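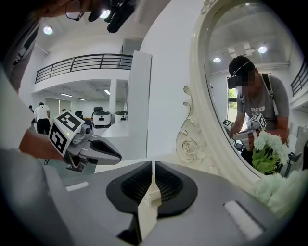
Finari releases Cullia 3, with mirror handling and on-site checks for hand-held gripper recordings

BURKHAM, June – Finari today released Cullia 3, a new version of its software for turning recordings made with hand-held grippers into motion data that can be used to train robot arms. The release adds a way of dealing with mirrors and other reflective surfaces, a checking tool that runs on a laptop at the recording site, and a rewritten planner check that tests each recorded motion against the arm it is meant for.

Cullia 3 is available now to all current licence holders at no extra charge. New customers can order it directly from Finari or through its distributor, Urrutia.

Hand-held grippers let a person carry out a task with the same kind of fingers a robot will use, while a camera on the tool records what the fingers see. The software then has to work out where the gripper was at every moment. Cullia does this by combining the camera's video with readings from the gripper's motion sensor and, where a second camera or headset is present, with sightings of the printed marker cubes mounted on the tools.

The method works well in a lab with matte walls and plenty of fixed detail. It works less well in ordinary buildings. Finari's customers now record in shops, hotels, show homes and function rooms, and many of the faults they report come from the building itself. Mirrors are the most common cause.

"A mirror looks like a doorway to the tracker," said Hagos Workneh, who leads the perception group at Finari. "It finds good corners in there, it follows them from one image to the next, and it puts them two or three metres behind a wall. When the operator moves, those points move in a way that doesn't agree with the rest of the room, and the path starts to bend. By the end of the recording the gripper can be a hand's width from where it really was."

How reflections are handled

Earlier versions of Cullia discarded points that disagreed strongly with the motion sensor. That removed the worst errors but failed when a mirror took up a large part of the view, as happens when an operator is arranging items on a dressing table or in front of a wardrobe door. In those recordings the reflected points could outnumber the real ones.

Cullia 3 looks for flat regions where the tracked points only make sense if they lie behind a surface. Once it finds such a region it fits a plane to it and marks it as a reflector for the rest of the recording. Points inside the region are kept out of the position estimate. The region is stored with the recording so that people training models on the video can see where it is and decide for themselves whether to mask it.

Marker cubes are treated separately. A printed marker seen in a mirror is reversed, and most detectors will reject it. A few patterns, when reversed and seen at a steep angle or with motion blur, can be read as a different valid marker. Cullia 3 tests every detection against the list of markers registered for the session and against the known layout of the cube's faces. A detection that fits only when flipped is labelled as a reflection and is not used as a direct sighting.

Finari tested the new method on 546 recordings made in furnished rooms, all of them containing at least one mirror, glass door or polished panel. Under the previous version, 90 of those recordings had to be thrown away for position drift. Under Cullia 3 the number fell to 17. Most of the remaining failures were recordings where the operator stood close to the glass and turned quickly, leaving the tracker with very little real detail for a second or more.

The company said the new method adds to processing time, and that users who record only in plain workspaces can switch it off in the session settings.

Checking before leaving the site

The second main addition is Cullia Site, a program that runs on a laptop and gives each recording a pass, a warning or a fail shortly after it is copied across. Until now, customers generally uploaded their recordings at the end of the day and learned the results the next morning, when the crew had often moved on and the room had been put back in order.

Cullia Site does not produce the final motion data. It runs a lighter version of the tracker, looks at the sensor clocks, confirms that both grippers in a two-handed session were recording over the same period, and checks that the fingertips stay in view. When something fails, it shows the time in the recording and a short message in everyday words, such as "left gripper lost for too long" or "clocks do not agree".

Tsion Negussie, product manager for Cullia, said the messages were rewritten several times during the trial period.

"Our first set read like log files, and the people holding the grippers are mostly not engineers," Negussie said. "They wanted to know whether to do it again, and if so what to change. If the message says to start facing away from the window, they can do that."

Cullia Site works without an internet connection. Recordings stay on the laptop until the user chooses to send them, and faces are blurred before any upload when the privacy option is turned on. The option is on by default.

Changes to the planner check

A person can make movements that a robot arm can't. A recorded wrist turn may go past the arm's joint limit, or a reach that is easy for someone leaning forward may be outside the arm's range from a fixed base. Cullia has always included a check for this, but in earlier versions it looked at each position separately. A motion could pass at every point and still be impossible to run because the arm would need to flip its elbow halfway through.

The planner in Cullia 3 considers the whole path. It looks for one continuous set of joint positions that follows the recorded motion within the speed and acceleration limits of the chosen arm. Where there is no such path, it reports the first point of trouble and whether moving the base would solve it. Users can set a range of base positions and heights to be tried.

For two-handed work, the planner now handles both arms together and tests for contact between them. It also keeps the relative position of the two grippers within a tighter tolerance than their position in the room. Many two-handed tasks, such as holding a stem with one hand and trimming or placing it with the other, depend far more on where the grippers are in relation to each other.

Workneh said the planner check does not replace testing on the real machine. "It tells you that the arm can follow the path. It doesn't tell you that the cup will stay in the fingers," he said. "Contact forces are not in this release. We are working on them and we don't have a date."

File formats and upgrading

Cullia 3 reads all recordings made with earlier versions. Projects are converted the first time they are opened, and a copy of the original is kept in the same folder. Reflector regions are written to a new file beside the motion data, so existing training code will continue to run without changes. Users who want the regions can read them with the updated Python library.

The following items have changed and may need attention:

Session files must now list the marker numbers in use. Old session files without a list will open, but reflected marker testing will be off.

The command-line option for fast processing has been removed. Cullia Site takes its place.

Calibration files from the first version of Cullia need to be re-exported. A converter is included with the installer.

The default colour for rejected points in the viewer is now orange. It was previously red, which several users found hard to tell apart from the right-hand gripper path.

Training and support

Finari will run online training for Cullia 3 through June, with morning and afternoon sessions for customers in different time zones. The sessions cover site checks, setting up a marker list and reading the planner report. Urrutia will offer the same course in person at its customers' workplaces. Organizations with a current support agreement can book through their usual contact.

The previous version will receive fixes for another year. No new features will be added to it.

About Finari

Finari develops perception and motion planning software for robot manipulation. Its head office and test rooms are in Burkham. The company's products are used by research labs, robot makers and firms that record demonstration data.

Media contact

Tsion Negussie, Product Manager, Cullia
Finari, Burkham

Screenshots of the Cullia viewer and a full list of changes are available on request.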